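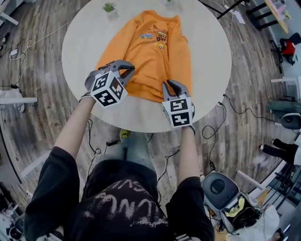 Sweatshirt folding with the Gorkora pair, marker cubes on top, small round table.

Gorkora hand-held grippers, set of 2 – review after a month of use

Rating: 4 out of 5

Short version: good kit, comfy enough, awful manual. Buy it if you need a lot of folding or tidying demos and can't tie up an arm all day. Skip if you want something that works out of the box on a Monday morning with no calibration.

What we use it for. Clothes, mostly. Sweatshirts, tea towels, a few pairs of trousers. You hold one in each hand, do the job, the head camera follows the cubes and you get both hand paths out the other end. Those go into training for our folding policy. We're a small team at Seltholm, we were on leader arms before this and getting through maybe a third of the episodes in a day.

Numbers first as people always ask. Target was 4,000 episodes for the first round. Best single day so far is 87 usable ones from one person, long sleeves only, full fold from flat. Tea towels go much quicker but I didn't keep a proper tally so won't quote one.

Good stuff

Jaws. Curved, and they slide under a hem nicely. Thin cotton is fine, thick sweatshirt fabric is fine too, though you need to squeeze harder than you'd think and my thumb knew about it by four o'clock. Cuffs are the hard bit. You learn to come in from the side.

Tracking is solid as long as the cubes face the camera. That becomes habit after a day or so. New people roll their wrists in when they bring a sleeve across, you lose a cube for half a second, episode goes in the bin. I now make everyone do a warm up batch that we dont keep.

Sitting down works. I thought we'd need to stand for all of it but a low seat and a small table is fine for tops. Big towels, no, stand up.

Plain tabletop helps a lot. Ours is white and a bright orange top on it is about as easy as it gets for the vision side. Do mix it up though. First policy we trained was lovely on orange and hopeless on a navy jumper, entirely our own fault. Same with prints on the chest, get plenty of different ones in, and some with none.

Also leave a bit of clutter at the back of the table. A plant or two, a mug, whatever. We move ours between batches.

Not so good

The manual. Calibration gets one page and the diagram has the left and right units swapped. Lost an afternoon to that. Irnow, who we bought through, sent a corrected sheet when I complained, fair play, but it should be in the box.

The recording software names every session by start time and nothing else. No field for garment, no field for who did it. We bolted on our own, took 2 days. If you're doing more than one type of item sort this out before you record anything, going back through clips to label them is misery.

Cube corners scuff. Ours are starting to go after a month, tracking still ok but I'd want spares. Not sold separately as far as I can find.

Weight is ok for an hour, less ok for three. We swap over at the hour now and quality of the late episodes went up noticably. Tired folders drag the fabric and the policy copies it.

Compared with the Ong set

Tried those for a fortnight in January. Ong is lighter and the software is miles better, it has proper tags and you can bin a bad take straight off with the trigger. But the tips are flat and stubby and kept missing the hem. For boxes and cups I'd go Ong. For fabric, Gorkora, no question.

Tips if you've just bought it

Recalibrate after every drop, even a small one.
Start and end each take with the grippers in the same spot.
Keep the fumbles where you recover. Bin the ones where you give up.
Flatten the garment by hand before the take, or with the grippers in the take, pick one and stick to it.

One star off for the manual and the session naming. Would buy again, and we've just put in for a second set.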